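Purketti: lumpfish nest visits from the shallows off Testholm

README for the nest visit tables

Purketti is a set of tables about male lumpfish and the eggs they look after. If you've never met a lumpfish, you're in for a treat. It's a round, knobbly fish with a sucker on its belly, and in the breeding season the male turns orange or brick red, picks a spot among the rocks, and stays put with the eggs for weeks. He fans them, he blows water at them, and he chases off crabs and starfish that come too close. All of it happens in water shallow enough to watch with a mask and a snorkel, so that's how we watch it.

The tables hold 2727 visits to 520 nests at nine sites along the Testholm shore. Each visit is one person floating over one nest and writing down what the fish was up to. The project was started by Leif Granström, who still swims most of the early morning rounds, and the tables are kept by Danica Šindelář, who also wrote this file. When it says "I" below, it's Danica.

What you get

visits.csv is the big one, with one row per visit (2727 rows).
nests.csv has one row per nest (520 rows).
sites.csv has one row per site (nine rows).
codes.txt spells out the behavior codes and the egg color codes.
changes.txt lists what was fixed, and when.

All files are UTF-8 with commas between fields and a header line. Empty means not recorded. A zero means somebody looked and the answer was zero. Please keep those two apart when you load the data! Some spreadsheet programs are happy to turn one into the other.

Columns in visits.csv

visit_id: a running number, never reused.
nest_id: matches nests.csv.
start_local: local time when the watch began, 24-hour clock.
minutes: length of the watch, to the nearest whole minute.
depth_m: depth of the nest at that moment, read off a marked line.
water_c: water temperature next to the nest.
male_present: 1 or 0.
male_color: a code from the list in codes.txt.
fanning: none, on and off, or steady.
intruder: what came near, if anything did.
response: what the male did about it.
egg_color: a code from the list in codes.txt.
observer: a two-letter key.
notes: free text, up to 2000 characters.

The notes column is my favorite. Most people leave it blank, and then every so often you hit a row where somebody has filled the whole thing with one long fight between a male and a shore crab. The crab usually loses interest before the fish does.

Columns in nests.csv

nest_id, site_id, first_seen, last_seen, shelter, clutches and outcome. Shelter is the kind of place the eggs were in: crack, under boulder, kelp base, open rock or built thing. "Built thing" covers mooring blocks, pier feet and the old pipe at Prakow. Clutches is our best reading of how many females laid there. Egg masses from different females often differ in color (pink, yellow, green and so on), and that helps a lot, but two females can lay eggs of the same color and then we'll have recorded one clutch where there were two. Treat the column as a minimum.

Outcome takes four values: hatched, lost, abandoned and unknown. Hatched is only used when an observer saw empty egg cases or larvae at the nest. If the eggs were simply gone on the next visit, the outcome is unknown, even when everybody had a strong hunch.

How a visit works

You swim out along the fixed line, stop a body length short of the nest, and wait for two minutes before you start the clock. The waiting matters. A male that has just noticed you will often freeze or turn to face you, and if you write that down as behavior you're describing yourself. After the two minutes most of them go right back to fanning as if you were a log.

Then you watch for ten minutes if the cold lets you. Shorter watches are kept in the table with their true length. Nothing is touched, no eggs are moved, and we don't lift weed out of the way to see better. If the nest can't be seen, you write that in the notes and leave male_present empty.

Slates are copied onto paper forms the same day and typed up in the evening. Two people type each form on their own, and the two versions are compared. Where they differ we go back to the paper. The paper forms are in boxes at the Dvořáček boathouse and I'm glad to look up any row you're curious about.
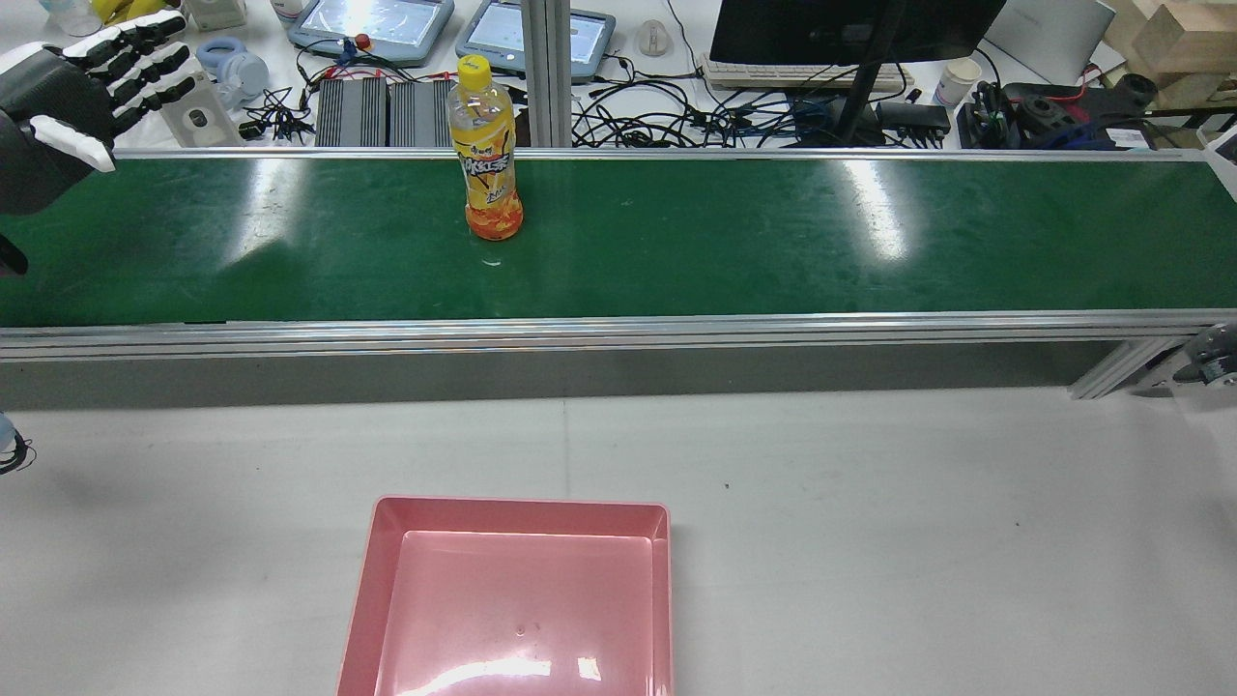 Can I use these tables to work out how many lumpfish live off Testholm?

They aren't suited to it. Observers go back to nests they already know, and the search for new nests is patchy, so the number of rows says more about our swimming than about the size of the population. What the tables are good for is behavior at a nest over time: how fanning changes with temperature, which intruders get chased, how long a male stays.

Sites

The nine sites run from the sheltered inner bay out to the point. Prakow is the innermost, with soft bottom, a few big stones and the pipe. It has fewer nests than the others but very faithful coverage, being a short walk from the road. The outer sites are rockier, deeper and far more exposed to swell, and their visits bunch up in calm spells. If you compare inner and outer sites, take the weather into account. A missing week at an outer site almost always means surf.

Positions in sites.csv are for the site as a whole. Exact nest positions are left out of the public files, as a guarding male will sit tight when a hand comes down on him and we don't want to print a map for anyone with a taste for roe. Researchers who need them can write to me.

Things to watch out for

Night is thin. Nearly all the visits fall between sunrise and early evening. Leif did a run of torch-lit watches one July, and these are flagged "torch" in the notes, but the light may well have changed what the fish did. I'd leave them out of anything to do with fanning.

Color is a judgment call. Male color was scored by eye against a plastic card, underwater, through masks of varying age. Red goes gray quickly with depth. The card goes down with the swimmer, so it suffers from the same loss, but two observers on the same fish still land one step apart fairly often. Differences of two steps or more are worth believing.

One male isn't always the same male. Fish aren't tagged. When a nest has a male on every visit, we assume he's the same one, and most of the time he surely is (they have torn fins, missing tubercles and all sorts of handy marks). There are a few nests where the observers were convinced of a takeover. Search the notes for "new male" to find them.

Water temperature has a gap. One thermometer read high for part of a season before we caught it. Those readings were removed and left empty. I didn't try to correct them.

Females hardly appear. A female comes in, lays, and goes back to deeper water, leaving him to it. We've been present for a laying so rarely that you shouldn't build anything on it, though please do read those notes. They're wonderful.

Good first questions

If you're teaching with this, the intruder and response columns make a great afternoon. Students can tabulate who gets chased and who gets ignored, and they tend to come up with their own ideas about why a starfish two hand widths away is left alone while a small wrasse at the same distance gets rammed. Fanning against temperature is another nice one, with enough scatter to start a proper argument.

For something harder, look at the last visits before hatching. I think the males fan harder in those days. Leif thinks I'm seeing what I want to see. We'd both love for somebody else to settle it.

Using and citing

Use the tables for anything you like, including teaching and commercial work, as long as you name the source as "Purketti nest visits, Testholm" and say which version you used. The version is on the top line of changes.txt. If you clean or recode something, tell your readers, and tell us too if you can spare the time. Several of the fixes in the current version came from people who spotted a nest that had moved sites overnight, or a fish on duty in water warmer than a bath.

New visits are added once the season's forms have been typed and compared. Old rows keep their visit_id. If a row turns out to be wrong beyond repair it's removed, its number goes into changes.txt with a line on what was the matter, and the number stays retired.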